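Home News Programs Take part Library Contact

Call for participants: journalists and media workers who covered an election and later left the country

7 min read

The Emham Centre is looking for people to take part in the Caromero interviews, a recorded history of election reporting as told by people who did the work and have since moved to Australia. We want to hear from reporters and editors, and also from camera operators, sound recordists, fixers, translators, drivers, newsreaders, web producers and anyone else who was paid or unpaid in a newsroom during a national or regional vote.

Applications to take part close on April 21, 2019. A group workshop will be held in Melbourne in October for those who want to attend. It is optional and you can do the interview without it.

What the interviews are about

Most of what has been published about journalists under pressure concerns arrest, trial and prison. Those accounts matter and there are good collections of them. The Caromero interviews cover the ordinary working weeks before and after a vote: how stories were assigned, who checked the copy, how results came in from the districts, what happened when the phone network went down, what was said in the editorial meeting and what was left out of the bulletin. We are also interested in pay, shifts, childcare, travel and equipment.

You do not need to have been detained, threatened or sued. You do not need to have worked for an independent outlet. People who worked for state broadcasters are welcome, including those who stayed in the job until they left the country. We would like to hear from local radio and from small-town papers, which are thin in the material we already hold.

The election can be from any year and any country outside Australia. Referendums count. Student union elections and party leadership ballots do not.

Who can take part

You can apply if you:

- are 18 or older
- worked in news, in any role, during an election or referendum outside Australia
- now live in Australia, on any visa or as a citizen or permanent resident
- can give us two sessions, each lasting a morning or an afternoon

We will not ask for your visa papers and your application will not be passed to any government department. If you have a protection claim or an appeal still under way, please speak to your lawyer or migration agent before you apply. We are happy to send them the consent form and the list of topics.

We cannot take people who are currently employed by a foreign embassy or consulate, or who are standing for office anywhere this year.

Languages

Interviews can be done in English, Russian, Spanish, Arabic, Dari, Tamil, Burmese or Amharic. For other languages, write to us first and we will try to find an interpreter. You may bring your own interpreter if you prefer someone you know, and they will be paid at our usual rate. We don't use family members under 18 as interpreters.

Some participants have asked in the past not to work with an interpreter from their own community. You can ask for this on the form. There is a box for it and you don't have to say why.

What taking part involves

After you apply, someone from the project will ring or message you for a short talk. Nothing is recorded at this stage. If you both want to go ahead, you'll be sent the consent form and a topic list, and a time will be set for the first session.

The first session is mainly about your working life up to the election. The second is about the election itself and the months that followed. Sessions are recorded as audio only, unless you ask for video. You can stop at any point, skip any question, or ask for the recorder to be turned off while you think.

Between the two sessions we ask you to write, or dictate, a short note of up to 2,000 words about one working day. It can be in any language. People have used this for a polling day, a night shift, a trip to a counting centre or a day when nothing much happened. If you would rather not write anything, tell the interviewer and we will use that time in the second session.

You will be sent the transcript and have six weeks to read it. You can correct it, add to it or take parts out. If you need longer, ask.

We also welcome press cards, notebooks, running orders, rosters, photographs and recordings. We copy these and give them back. The Kesa catalogue, where all copied papers are listed, currently stands at 3,899 items, and much of it is the sort of thing newsrooms throw out: phone lists, petty cash dockets, hand-drawn maps of polling places. Please don't send originals by post. Bring them to the session or ask us to come to you.

Where and when

Sessions run from May. Most will be held at our rooms in Footscray, on the ground floor, a short walk from the station. There is step-free access from the laneway side and an accessible toilet. We can travel to Geelong, Ballarat, Bendigo and Shepparton, and will make one trip each to Adelaide and Brisbane if enough people apply from there. Elsewhere, interviews can be done by video call, though the sound is better in person and we'd prefer that where it can be managed.

Evening sessions are possible. Please say on the form if you do shift work.

Payment

Participants receive $200 for each session, paid by bank transfer within a fortnight. If a bank transfer is difficult, tell us and we will arrange a voucher. Public transport, fuel and parking are paid on top. So is childcare, either as a refund or by having someone look after your children in the next room.

The payment is an honorarium. It may still count as income for some Centrelink purposes and we can't advise on that. We can give you a letter setting out what was paid and when.

If you withdraw after the first session you keep the payment for it.

Your name and your safety

You decide how you are named. The choices are your full name, a first name only, a pen name you already use, or no name. You can pick one now and change it later, up to the point where the transcript is opened to readers. After that we can close the file to new readers, but we can't call back copies already made.

Please think about people who are still there. We ask all participants not to give the names of sources, and we go over the transcript with you to find details that could point to a colleague or a relative. A job title and a town are often enough to identify someone. Where there is doubt the passage is closed for a set number of years, which you choose.

Recordings are kept on a drive that is not connected to the internet, in a locked room. Interviewers do not keep copies. We won't contact anyone in your home country to check what you have told us, and if a researcher wants to do so using your transcript they must ask us, and we ask you.

If you want to use an encrypted messaging app to apply, ring the office number from any phone and leave only a first name. We will arrange the rest from there.

Support

Talking about this work can be tiring, including for people who don't expect it to be. A counsellor with experience in refugee health is available before and after each session at no cost to you. She is not part of the project team and does not report to us. You may bring a friend to sit in the room.

The October workshop

The workshop is a separate activity. It takes place over two days and is for participants who would like to meet others and hear short extracts from the recordings. There will be a session on how results reporting differs between countries, one on freelancing in Australia, and time to look through the Kesa catalogue with a librarian. Lunch is provided both days — vegetarian and halal as standard, other diets on request.

A small number of travel grants, called Bermúdez grants, are set aside for people coming from outside Victoria. They cover a return fare and two nights in a hotel. Apply by ticking the box on the main form.

No press will be admitted and there will be no photography.

How to apply

The form is on the Take part page and on paper at the front desk. It asks for:

- a name to call you by
- a phone number or email address
- the country and year of the election
- what your job was
- your preferred language
- anything we should know about access, timing or safety

There is no need for a CV, references or samples of work. If you'd prefer to apply by voice message in your own language, that is fine too. Keep it to a few minutes.

We expect more people than we can interview this year. Places will be offered so as to include a spread of countries, decades and jobs, and those who miss out will be asked whether they want to be held over. Everyone who applies will get a reply by the middle of May.

Questions can go to Anahera Ruddock, project coordinator, by phone or email, or in person on weekday mornings. She can also speak to community groups and associations that would like to know more before passing this on to members. 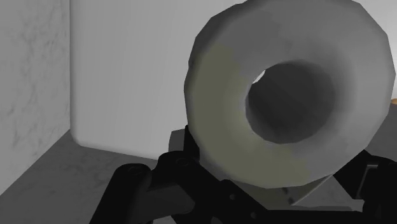
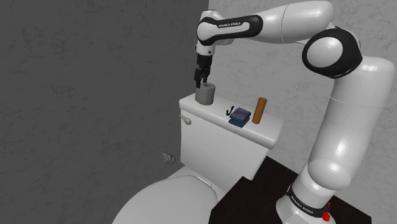 Computer renders. First: pale grey roll in a black gripper. Second: Franka Emika arm over a white toilet tank.

Please share this call with former colleagues. A one-page version for noticeboards is available in each of the languages listed, and we can post copies.

Contact: Emham Centre, Footscray, Victoria | Privacy | © Emham Centre 2019 | Back to top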